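## 3. Sorting and setting out the bottles

The second part of our project dealt with the sample bottles for the Stumora storage trial. They had come to us mixed together in one carton, and before anything could be labelled or stored we needed a fixed way of laying them out. Trinidad Campos wrote the first version of the method in June and the rest of the group tried it out.

We compared two layouts. In the first, the bottles stood in a loose group and were picked from whichever side was nearest. In the second, they stood upright in one line, close together, with the labels at the same height. Each layout was given 15 minutes on the same white table.

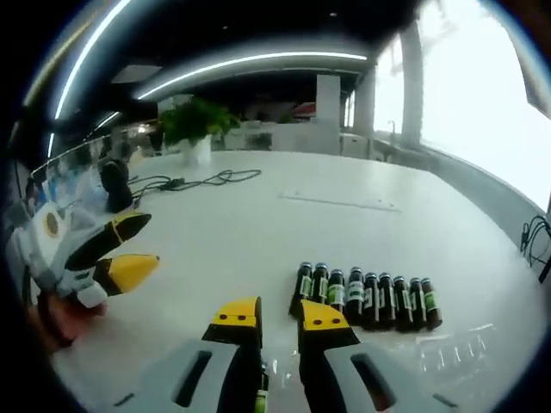
*Figure 4. The line layout: small dark bottles with white-and-green labels, set diagonally on the table.*

The line was easier to work with. A gap showed up at once, and a bottle could be put back without moving the others. The group layout took up less of the table but we kept knocking bottles with our sleeves, and twice we lost track of which ones had been checked.

There were two problems with the line. The bottles are small and look very alike, so the order has to be written down before anyone touches them. A tight row is also awkward to pick from in the middle – we ended up starting at one end every time and working along.

Spacing was left as it was. Trinidad suggested a card strip with marks on it, and we made one 40 cm long, but it slid about and was dropped after the first afternoon.

### 3.1 Changes to the method

- Write the order on the sheet first.
- Start from the same end each time.
- Keep the carton on the floor until the line is finished.
- Check that every cap is tight before storage.

The revised sheet is in Appendix B. The storage results, including those for the Prollenis boxes, are in section 4.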